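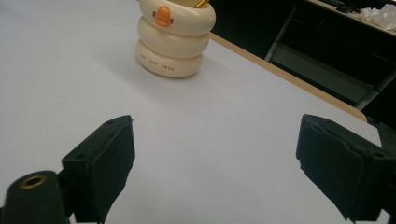

桌面笔筒的清洁、装笔与定位

适用范围:家用或办公室白色桌面上的小型笔筒,尤其是外壁带环形凹槽、表面有浮凸图案或印刷字样的款式。直筒形笔筒可跳过第二步中关于凹槽的部分。全部操作需时30分钟,其中大半是晾干时间。

一、准备

超细纤维布两块,一干一湿;软毛牙刷一支;中性洗洁精;棉签;废纸一张;铅笔一支;直尺一把。不要使用酒精、去污粉和三聚氰胺海绵。酒精可能溶解印刷油墨,后两者会把浅色外壁磨出哑光斑块,在侧光下很明显。

二、清空与清洗

1. 将笔全部取出,平放在废纸上。笔筒倒扣,轻敲底部,倒出铅笔屑、橡皮屑和回形针。

2. 判断材质。陶瓷和硬塑料可用清水冲洗;石膏、树脂类或无法确定材质的,只用拧干的湿布擦拭,不得浸泡。

3. 外壁由几层圆环叠成的笔筒,灰尘集中在环与环之间的凹槽里。牙刷蘸少量稀释的洗洁精,沿圆周方向刷,不要上下刷,以免刷毛把污物带到已经擦净的环面上。

4. 图案和字样用湿棉签点擦,每擦一处换一面。印在底环上的小字离桌面近,容易沾上抹桌子时留下的污水痕,应单独处理。字样本身颜色较淡时,只擦字的周围。

5. 内壁用湿布裹住筷子旋转擦拭。墨水渍擦不掉的,保留即可,不影响使用。

6. 可水洗的笔筒倒扣晾干,口沿一侧垫高6毫米,使空气能够进入。

三、筛选笔具

逐支在废纸上画线。连续画三道仍断墨的,淘汰。笔帽缺失的记号笔,淘汰。铅笔短于笔筒深度的,改放抽屉,否则取用时需要倒筒。金属笔杆的笔较重,单独放一边,下一步要用。

四、装笔

笔筒重心取决于最重的那一支。三层圆环、下宽上窄的结构底部支撑面较大,稳定性好于直筒,但口部较窄,装得过满后仍会倾倒。装填量以笔能自由转动为准,拔出一支时不应带起其他笔。

装入顺序:先放重笔,靠近筒心;再放轻笔,沿口沿分布。中性笔笔尖朝下,铅笔笔尖朝上。剪刀和美工刀不入筒。

五、定位

1. 右手书写者将笔筒放在桌面左后方或正后方,左手书写者相反。台灯应在同侧,避免笔筒的影子落在纸面上。

2. 笔筒外缘与桌边保持100毫米以上的距离。带圆角木质封边的桌面,封边处常有轻微弧度,笔筒底部不得压在封边上。

3. 位置确定后,用铅笔在底环外侧轻点两处作记号,试用一周。其间若多次因碰到笔筒而移动它,说明位置过近,向后调整后重新作记号。位置固定后用湿布擦去铅笔点。

4. 需要防滑的,在底部贴三枚透明硅胶垫,呈等边三角形分布。贴前底面必须完全干燥。

六、桌面处理

浅色桌面上,笔筒底部容易形成一圈灰印。每周移开笔筒擦一次,从中心向外擦,最后擦封边。木质封边用干布收尾,不留水。灰印已经形成的,湿布敷一分钟再擦,仍有残留时加一滴洗洁精。

七、常见问题

外壁发黄:多为日照所致,清洗无效。将笔筒移离窗边可减缓变化。

图案边缘起翘:停止湿擦,改用干布。不建议用胶水回粘,溢出的胶会留下亮边。

筒底有异味:通常是湿抹布擦过后未晾干。倒扣通风一夜,再装笔。

修订:Zhenhua Yao,2026年5月29日。增加第五节第4条。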